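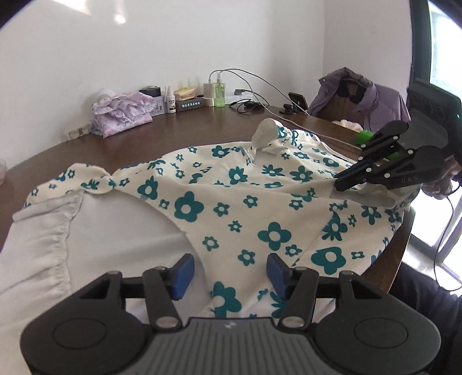 Printed cotton with gathers is the hardest thing to fold square, according to Loïc Hoarau, who has run the finishing room at Pusley for 11 years. A gathered section holds more cloth than its outline suggests, and the extra thickness has to go somewhere. On a cream garment with teal flowers, laid out on the dark wooden table, the problem sits on the left side, where a plain off-white strip puckers along its length beside a smooth, pale panel with a curved edge. "You start with the gathers," Hoarau said. "Lay them straight down, all in one direction, and don't press them flat with your hand. If you flatten them you get creases across the creases."

His method has four steps. The garment is spread face up. Any twisted parts are opened out to full width. The plain panel is smoothed from the curved edge outward, and the sides are then brought in so that the gathers end up inside the fold. The finished piece should measure 21 centimeters across. Hoarau does not use a folding board. He tried one from Warken in May and found that it worked on shirts and failed on anything with a waist seam.

The print gives no help with alignment. "People try to line up the flowers," he said. "They are different sizes, and a seam can run through the middle of one. Use the seams and the hem. The print will tell you the wrong thing."

Cloth that has bunched is lifted before it is laid down again. Hoarau picks it up at one point, lets the rest hang, and waits for the weight to pull out the softer folds - five seconds for a light cotton, longer for a lined piece. He then lowers it hem first. Dragging it over the tabletop shifts the grain, and the fold comes out skewed.

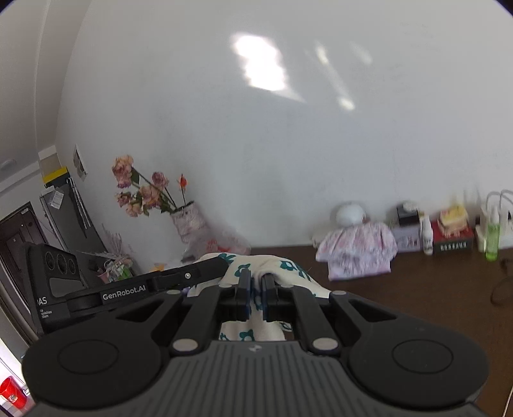 Mahmoudi disagreed on one point, saying that a gathered piece should be hung overnight before anyone folds it and that lifting it once was "half a job." Hoarau accepts this for heavy fabric. For light cotton he considers the extra night a waste of rail space, of which he has very little.

Storage follows the same logic. Folded pieces go on the shelf with the gathered side up, no more than six to a stack, with plain tissue between them. The Hudura order, 273 pieces, was packed this way, and 105 of those had gathers.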